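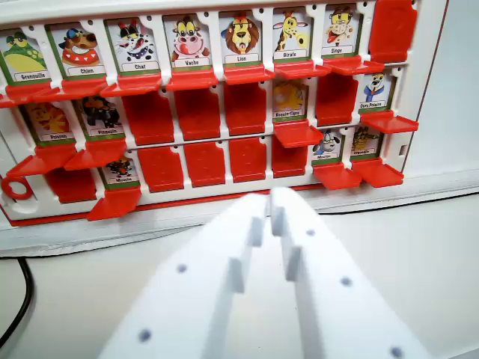

Our project looked at how readers pick a self-published memoir when they have never heard of the author. Most of the people we spoke to did it by ruling books out. It works much like the children's guessing game with the rows of animal cards, where the dog in the blue cap marked "Chien" and the green "Grenouille" stay up until an answer knocks them down. A reader on a bookselling site asks a few quick questions (is it funny, is it long, is it about somewhere I know) and flips down whatever fails. We wanted to find out which questions get asked first.

Background

The memoirs came from the Dustero online shop, which lists books by small presses and by authors who publish their own work. We used its life stories section as it stood on 2018-06-22. There were 142 titles. Nine turned out to be novels in the wrong section and were taken out, leaving 133. Each had a cover, a blurb and a price, and most had at least one reader review.

We also had help from Trokia, a small press that prints for local authors. They let us read the old and new blurbs for a musician's memoir called The Road to Tulska, which they had rewritten after slow sales.

Method

We did two things. First we read all 501 reviews attached to the books and noted the reason each reader gave for buying. Where a review gave no reason we marked it blank. Two of us read every review separately and we talked over the ones we had marked differently.

Second, we sat with six readers, one at a time, and asked them to choose a book from the list while talking out loud. They could open as many pages as they liked. We wrote down the order in which they dropped books.

Results

The reason given most often in the reviews was knowing the place or the period in the book. People bought a memoir set in the town where they grew up, or about a job they used to do. A recommendation from a friend came second. Very few mentioned the cover.

The talking-aloud sessions did not match this. All of our readers dropped books on the cover first, often without opening the page. After that they went to the blurb and usually stopped at the second or third line. Only then did they look at reviews, and they read the worst one before the best one.

Price hardly came up. One reader said she would not pay more for an e-book than for a coffee, but she then chose one of the dearer titles.

The Tulska blurbs were useful here. The old one began with the author's date of birth and his schools. The new one begins with his van breaking down outside a wedding. When shown both, five readers preferred the new one. The other preferred the old one and said the new one was trying too hard.

Problems

The review count is uneven. One book, Mathias and the Ferry, had far more reviews than any other, and several read as if they were written by relatives. We left them in but we think they push up the figure for recommendations from friends.

Our group of readers was too small to say much about age. We also should have recorded the sessions. Our notes for the first two are thin and we had to leave out parts we could not read back.

Further work

We would like to repeat the sessions with the covers hidden, to see whether readers go straight to the blurb or to the reviews. Dustero has said we may use the list again next June.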